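Recording a Pick with the Clurka Hand-Held Gripper
Posted 11/17/18 by Duygu Bozkurt

The Clurka is a hand-held gripper with its own camera. These steps cover one recording with a light object, in this case a yellow shuttlecock.

1. Put the object on a plain, pale surface. Glossy boards confuse the Bravine tracking software.

2. Start recording with the jaws open and hold still for two seconds. 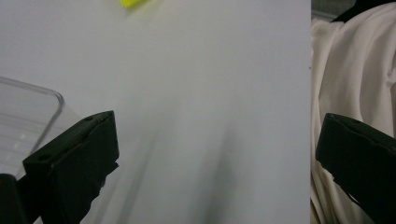
3. Move in slowly. The trigger has seven detents; use the third for thin plastic. Full pressure will crease a skirt.

4. Lift and hold the object in view of the lens for roughly three seconds. Keep the wrist fixed.
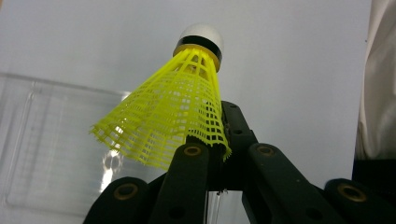
5. Lower it, release, and stop recording. Files save to the card under the session number.

If the software reports lost tracking, repeat from step 2. Recalibration is needed only after the fingers have been removed. The August firmware drops the final second of each file, so update before starting.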